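Jun 13, 2021

# The Tray Deserves a Standard

The Nammont dining service issues 914 trays on an ordinary day, and its written guidance on how a tray should be set runs to a single line: "Items to be placed neatly." It is the position of this essay that one line is insufficient, and that a fixed order of setting should be adopted at all 5 of our serving points.

Objections to a standard are well known. Staff are experienced, diners rarely complain, and time before the midday meal is short. These are fair points. Experience, however, differs from one serving point to another. A diner who moves from the Tikus hall to the Du hall in the same week will find the cup on a different side and the napkin in a different place. For a person with low vision or limited reach, such differences matter a great deal.

In March the Tikus hall placed a notice beside its counter asking staff to begin with the plate, then the cup, and to leave cutlery until last. The order is sound. The plate takes the most room and settles the position of everything else. A round plate to the left of a rectangular tray, with the cup at the upper left corner, leaves the right half free for the napkin and the fork, knife and spoon.

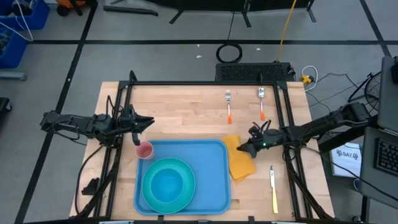

## Color as a Guide

A blue tray, a teal-green plate, a pink cup and a yellow napkin can be told apart at a glance, and orange at the handle tip helps a diner find a fork or spoon. The Fakness hall has long preferred white throughout, on grounds of dignity. The concern is respectable, but plain white on white serves poorly those whose sight is failing – and they are a large share of the 161 residents who eat there.

## What Should Be Required

The service should adopt one printed diagram, post it wherever trays are prepared, and allow 30 minutes of instruction for each new member of staff. Cutlery should rest fully on the tray before it leaves the counter, and the napkin should lie inside the rim. Left-handed diners should be offered the reverse arrangement on request, with that preference entered on the meal card.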